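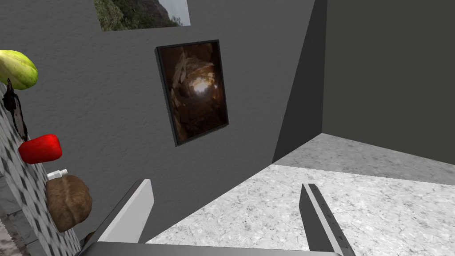 Edesard 14 Interior Wall Primer

Edesard 14 is a water-based primer for plaster, drywall and bare interior wood. It is made by Jansen at the Minditville plant and sold in pails only. One coat is enough on sound plaster. New drywall joints need two.

Surface preparation
Remove dust, grease and loose paint. Fill holes and let the filler cure before sanding. Glossy paint must be dulled with fine paper. Do not apply over wallpaper paste.
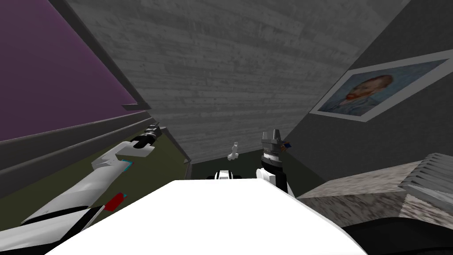 Application
Stir before use. Do not thin for brush or roller. For spray, add water up to 2 percent by volume. Keep a wet edge and work from the top of the wall down.

Recoat time: 7 hours
Pail size: 14 liters
Part number: 462
Finish: flat
Cleanup: soap and water

Bare boards take up more primer than plaster. Knots should be spot-sealed first with Stercombe Knot Sealer and left overnight.

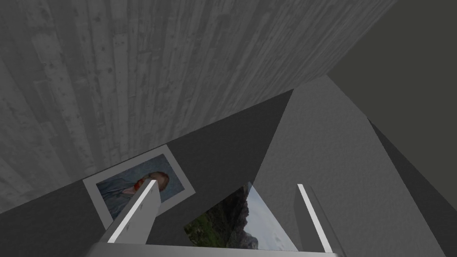 Low room temperature lengthens the recoat time. Heaters may be used if they do not blow directly on the wall. Opened pails should be closed tightly and kept from freezing. Primer that has frozen must be thrown out, even if it stirs smooth.

Color
White and gray are stocked. Gray is advised under dark topcoats. 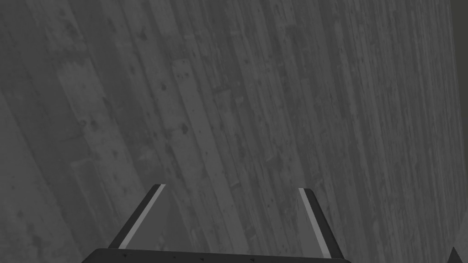 Tinting to other shades is done at the plant on orders of 7 pails or more. Tinted pails cannot be returned. The March price list applies to both stock colors. Technical questions go to Oksana Dmytriv at the Minditville order desk.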